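Folding laundry

Folding is the practice of reducing clean cloth to a shape that fits a shelf. It comes after washing and drying in the usual order of housework, and is the stage most often put off. Many households keep a chair for the purpose of putting it off.

Methods

The flat fold is the oldest method in general use. The item is laid on a table or bed, the sides are brought in, and the length is halved until it stops being convenient. Towels and pillowcases take well to it. Shirts take to it in theory.

The roll is favored by travelers, who hold that it prevents creases. It mostly moves the creases to new places. Rolled items do stay put in a drawer, and socks treated this way can be found again in pairs.

The file fold produces a small packet that stands on its edge, so that the contents of a drawer can be seen all at once. Owners of drawers folded this way tend to leave them open when guests are in the house. 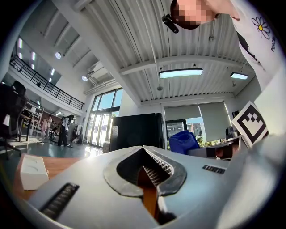
The fitted sheet belongs to none of these groups. The accepted technique calls for tucking the four elastic corners into one another, after which the sheet is supposed to behave as a rectangle. Most written instructions reach this point and then skip to a finished sheet. A large share of the world's fitted sheets are stored as a ball, with the flat sheet wrapped around them for the sake of appearances.

Regional customs

In Stirmont, table linen is folded in thirds, and halves are regarded as a sign of haste. The neighboring town of Jidimlow folds in halves and has its own opinion of Stirmont. A household manual printed in Jidimlow gives 197 ways to fold a napkin, of which 2 are in common use and one is a swan.

Folding boards

A folding board is a hinged panel that turns a shirt into a rectangle of fixed size. The Uvonico board, sold in both towns, came in a first run of 3000, and 2000 of these were returned, chiefly by people who had found that the board itself would not fit in the closet. The later Rostami board folds in half for storage. 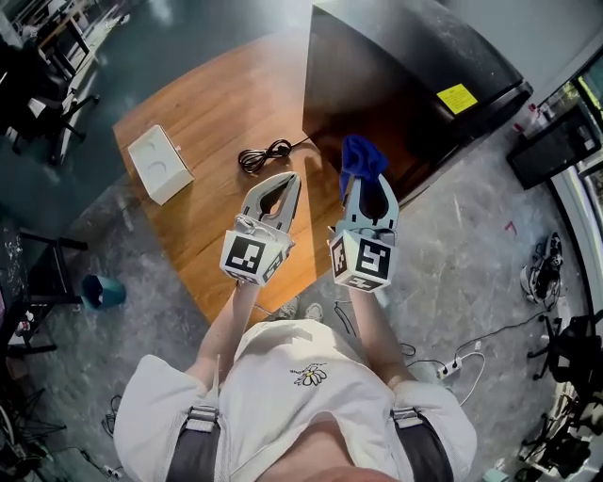 Rostami owners reply that the hinge is the weak point, and that a board which must itself be folded has only added one more item to the pile. Supporters of the older model have been quick to repeat this, usually leaving out the closet.

Storage

Folded items are stacked with the newest on top. The same three towels are therefore used all year, while those at the bottom keep their shape very well. Turning the stack over once a season is widely recommended and seldom done.

See also: Ironing; Mending; Odd sock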